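Last May I sat in the public seats of a courtroom for the first time in my life, with a coat on my lap and a very loud packet of mints in my pocket, and I've been going back ever since. People keep asking me how it's done, as though there must be a pass or a password, so I've finally written it all down.

# How to spend a morning watching a court hearing

Most court hearings are open to the public. You don't need to know anyone in the case, and you don't need to be studying law. You can simply turn up, sit down and listen. Some hearings are closed (family matters, cases with children in them, and a few others), and what I describe is how things go at our own court in Murkard, so do check the rules where you live before you set out.

## Choosing a hearing

Courts publish a daily list, usually the afternoon before. Ours goes up on the court's website and is pinned by the front door as well. It gives the courtroom, the time, the name of the case and a few words on what kind of hearing it is.

For a first visit I'd go for one of these:

- an appeal, where the lawyers argue and the judges interrupt them, and there are no witnesses
- a sentencing, which is short and easy to follow, though it can be a sad thing to sit through
- the opening day of a trial, when both sides set out their story in plain words

I'd leave the middle of a long trial for another time. My friend Nhung Âu walked in on day nine of a dispute over a warehouse lease and spent two hours hearing about drains. She has forgiven me now, more or less.

If nothing on the list makes sense to you, ring the court office and ask which room would suit a visitor. I was terribly nervous the first time I did this, and the clerk couldn't have been kinder.

## The evening before

Have a little read about the case if you can. For an appeal there will often be an earlier decision you can look up, and even the first page will help you enormously. Don't worry if it runs to 200 paragraphs. Read the beginning, where the judge says what happened, and the end, where the judge says who won, and leave the rest for a rainy day.

Then write down three things on a card:

1. Who is asking the court for something?
2. What do they want?
3. Who says they shouldn't have it?

I prop mine against the bread bin so that I see it again at breakfast. It sounds fussy, I know, but once you're in the room everybody talks quickly and uses surnames, and it is a great comfort to have the card to glance at.
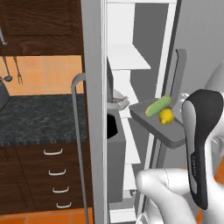
Do eat a proper breakfast as well, while you're about it. You can't eat in the courtroom, the café at ours doesn't open until the first break, and a rumbling stomach in a silent room carries further than you'd believe.

## Getting in

Aim to be there 30 minutes before the hearing starts. There's a security check at the door, much like the one at an airport but with more chatting, and the queue gets long when a jury has been called in. Leave scissors, penknives and knitting needles at home. (I lost a perfectly good pair of embroidery scissors for a morning, though they did give them back.)

Wear whatever you'd wear to visit an aunt. Hats come off inside, unless you wear one for your faith.

When you find the right room, look for the usher, who is generally the person with the clipboard and the gown. Say, "I'd like to watch, please. Where should I sit?" That's all you need! You may be asked whether you're connected with the case, and "no, just interested" is a perfectly good answer.

## While you're in there

Turn your phone off completely, and I do mean off. Taking photographs or recording is forbidden in our court, and the judges take it very seriously, as they should.

Stand when everybody stands and sit when everybody sits. If you come in late or need to slip out, wait for a pause if you can, and go quietly. At our court most people give a small nod to the judge as they come and go.

Ask the usher before you start taking notes. It's usually fine. I use a soft pencil and a small notebook, and I put down only the odd phrase and any word I don't understand. My page from an appeal this autumn says "standing", "leave to amend", "costs??" and then a drawing of a pigeon that had got on to the window ledge.

Try not to pull faces. This is harder than it sounds, particularly when there is a jury, who can see you perfectly well. And please don't talk about the case in the corridor or the lift, where you could easily be standing beside a witness.

## Bringing a group

Khải Tăng, who teaches the sixth form here, asked me to help with his class visit, and I learned a good deal from it. Write to the court a few weeks ahead with your numbers. Our biggest courtroom has only 30 public seats, so he split his pupils between two rooms and swapped them over at the break.

He gave each pupil one person to watch, such as the clerk, the judge or one of the lawyers, and they compared notes on the bus home. The girl who had been given the stenographer had far and away the most to say.

## Afterwards

Judges in appeals often don't decide on the day, which can feel a bit flat if you've been on the edge of your seat. Write down the case number before you leave and look on the court's website every so often. Mine took four months, and I had guessed wrong.

If you live nearby and would like company for a first visit, Vinh Đoàn and I are going on 26th November. We'll meet by the front steps at nine, and I'll be the one in the green scarf, without the mints.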